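Petano hand gripper: frequently asked questions

These questions come from people who record demonstrations with us for the first time. If yours is missing, please write to Gerd Harms at the Jukutetti workshop.

Do I need to know programming?
No. You hold the gripper, you do the task with it, and the recording is saved when you press the button again. The training is done later by other people.

How many demonstrations are needed for one task?
For a simple task on a table we ask for 200. For tasks with two steps, such as opening a box and then filling it, we ask for 700. You do not have to make them all yourself.

How should I begin a recording?
Begin with the fingers open and pointed at the table, and with nothing between them. Hold still for one breath and then move toward the object. 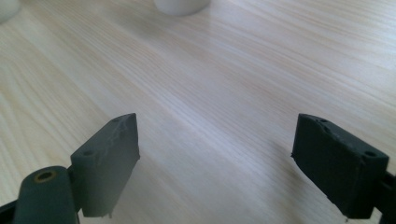
Ngan-ling Wei

The two fingers should be wide apart at the start, with free table between them. It is fine when the objects are still far away at the other side of the table. The robot must also learn how to come near to them.

The fingers look scratched. Can I still use them?
Yes. Pale marks and slightly rough edges are normal on the plastic. Please change a finger only if it is cracked or if it moves in its mount. Spare ones are in the drawer marked Plelness.

How fast should I move?
A little slower than you would with your bare hand – but without stopping in the middle. Long pauses are difficult for the training, and the robot will learn to pause too.

I dropped the object. Should I delete the recording?
Keep it if you picked the object up again and finished the task. Otherwise mark it as failed and go on with the next one.

When is remote control used instead?
We use the Ingvarsson station for tasks where the robot has to push hard or reach inside a shelf. For this you need a short introduction, 40 minutes long, and the next ones are in October.

Can I change hands?
Between recordings, yes. During a recording, please do not.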